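Shop notebook, August, entry 517

Glue-up of the second Hostville bench top. Writing this down while the clamps are on and I am not allowed to touch anything.

Boards came from the Orent yard, flatsawn maple, sold to us as dry. The meter disagreed on two of them, so those went back on the stickers by the window and I robbed two from the pile set aside for the drawer fronts. Drawer fronts are now a problem for whoever opens this book next month, which is me.

Jointed everything in the morning while the shop was cool. The jointer fence has drifted again. I checked it against the small square, then against the big square, then checked the squares against each other and learned more than I wanted to. The big square is out. It has probably been out since it fell off the saw in the spring, when several of us looked at it and agreed it was fine. I have written OUT on it in red marker. Please don't use it for anything except opening paint.

After that I went to alternating faces, one board marked face in and the next face out, so whatever error is left in the fence cancels. This works very well provided you read your own marks. I got one backwards and the dry fit had a gap at the far end I could slide a business card into. Flipped it, ran it again, gap gone. Lost a shaving of width I had been counting on. Top will finish a hair under the drawing. The drawing was optimistic anyway.

Glue: used the Zupan slow-set, the big jug. Shop was at a reasonable temperature by then and I wanted the open time. Notes on the slow-set for the record:

It is thinner than the old stuff and runs downhill. Put the paper down first. I put the paper down second.

The roller beats the brush by a long way. The brush leaves a fat line in the middle and nothing at the edges, then you get squeeze-out everywhere except where you need it.

It skins over on the roller if you stop to answer the phone.

Did the top in two halves, five boards each, and will join the halves tomorrow. Cauls top and bottom, waxed this time. Last time they were not waxed and the top came out with a caul on it, permanently, until I introduced it to the plane. Clamps alternating over and under, snug from the middle out. I tightened the end ones too hard, as usual, and the whole panel started to cup like a potato chip. Backed them off and it lay down again. Straightedge says flat now, with a little light under it near the third board. The smoothing plane can have that.

The Clisik clamps are still slipping, the two with the gray handles. They hold for a while and then let go with a noise like a dropped plate. I've tried cleaning the bars with mineral spirits and roughing them up with a file. A little better. If anyone has a real fix, write it in the margin. If your fix is buying new clamps, please attach money.
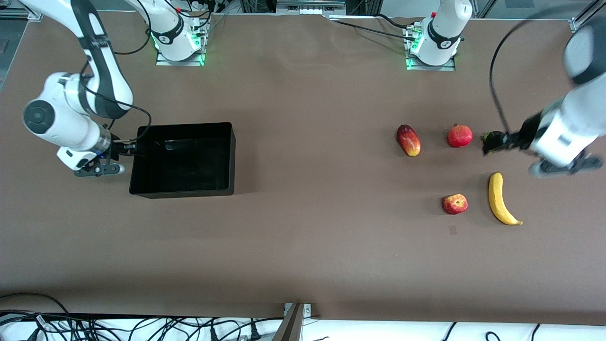 Squeeze-out I left alone until it went rubbery, then took it off with the dull chisel. Wiping it with a wet rag just pushes it into the grain, where it waits politely for the finish to go on and then shows up as a pale smear. I know this because of the first Hostville top. There's a smear on that one shaped like a boot, near the vise end, and I expect to hear about it.

On finish: leaning toward oil for this one, wiped on thin. The sample board with the film finish looks good from across the room and like a bowling lane up close. The customer has asked for "natural," a word that has now meant four different things in four emails. Will make up one more sample on a maple offcut, half oil and half oil with wax over it, and let them argue with that.

Job number on the ticket is 1207. The label on the stack says something else in my handwriting. The ticket is right.

For tomorrow: clamps off, scrape both halves, joint the mating edges by hand with the long plane, and don't trust the fence. Sharpen the long plane first. Check the two damp boards again and write the reading on the board itself, in pencil, with the month. Order glue, the jug is lighter than it looks. Move the drawer-front parts somewhere I can't rob them.

Later, early evening: one of the gray-handled clamps let go while I was sweeping. Joint held. Swapped in a pipe clamp and left it overnight.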